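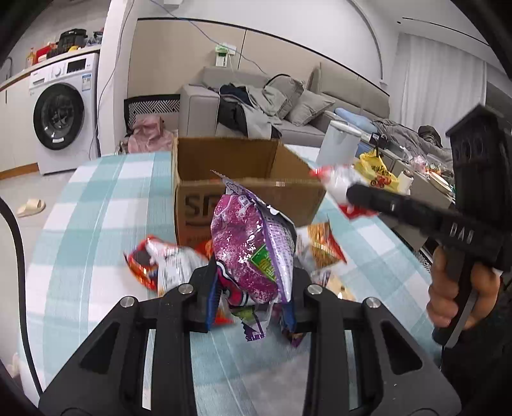
Paired hand-held grippers in use on packaged snacks. A purple bag is held between the fingers of the nearer unit.

Packet slip, also called film slip or pouch creep, is a grasping fault in which a flexible package moves relative to the fingers of a gripper after the jaws have closed on it. It is found in robot cells that handle snack bags, candy wrappers, sauce sachets and similar goods, and in hand-held grippers used to record the same tasks. The term covers both partial slip, in which the package turns or sinks but stays in the jaws, and full slip, in which it is dropped.

The fault is treated separately from the dropping of rigid objects. A rigid object that is leaving the jaws usually changes the distance between the fingers, and the controller can detect this. A film package often does not. The fingers may keep their closing distance on a fold of film while the contents move downward, and the jaw reading stays the same until the fold pulls free.

Causes

Most film packages are filled partly with gas and partly with loose product. When two flat fingers press on the sides, the gas moves toward the ends and the contact patch changes shape. If the fingers close above the product, they hold film alone. If they close on the product, they may crush it, and the crushed mass takes up less room than before, which lowers the grip force in a position-controlled jaw.

Surface finish is a second cause. Glossy printed film has lower friction against smooth finger pads than paper or matte film. Dust, crumbs and oil from a leaking package lower it further, and the effect carries over to later grasps until the pads are cleaned.

A third cause is entanglement in a mixed pile. Neighboring wrappers can be caught at a crimped edge or trapped under a finger. The added weight is off center and tends to rotate the package that was the target of the grasp. When the trapped wrapper comes loose, the sudden change in load can start a slip in a grip that was stable until then.

Linkage wear is less common but harder to find. Play in the pivot joints lets one finger lag behind the other, so that the pads meet the package at an angle and press on it along one edge only.

The Flullville stoppage

A frequently cited case took place at a packing site in Flullville, where a two-arm cell supplied by Zovport transferred mixed snack packets from a table into cartons. In September the cell was run on a batch of 1000 packets, of which 29 were recorded as placed but were later found outside the cartons. Three of these had fallen into the guarded area between the arms. One lodged against a finger linkage and kept the jaw from opening, and the arm went into a protective stop while still holding a package over the table.

An operator entered the cell to free the packet before stored air pressure had been released from the jaw. The jaw closed when the packet was pulled out, and the operator's glove was caught. No injury was recorded. The site halted the cell for the rest of the shift.

The review found that the control program confirmed a grasp only once, at jaw closure, and did not check it again during travel. It also found that the release procedure posted at the cell applied to an earlier electric jaw and made no mention of air pressure.

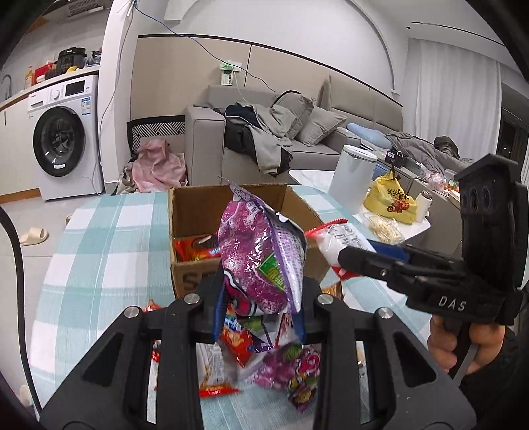 A large bag raised over a heap of mixed packets, with a second gripper closed on a white and red packet at right.

Detection

The simplest method is a repeated check of jaw distance during travel. It catches full slip but misses many cases of partial slip, for the reason given above. Camera checks compare the outline of the package at intervals and can register rotation or sinking. They are less reliable on reflective film, where highlights move as the package turns, and where one arm blocks the view of the other.

The Agarwal check, used in several sorting cells, adds a pause of 30 milliseconds after the lift and compares the load before and after the pause. A falling load indicates that a second package was lifted and lost. The check does not identify which package remains in the jaw.

Prevention

Common measures include compliant finger pads, a lower lift speed for the first part of the movement, and a grasp point set below the crimped seam. Raising the grip force is generally avoided with brittle contents. The Gradosard handling guide advises separating piled packets with a sideways push before grasping, and limits two-arm cells to one lift at a time over a shared pile.

For safety, the guide calls for a stopped jaw to be treated as loaded. Stored energy is to be released from outside the guard, and the package supported from below before the fingers are opened.

See also

Grasp confirmation
Protective stop
Two-arm handling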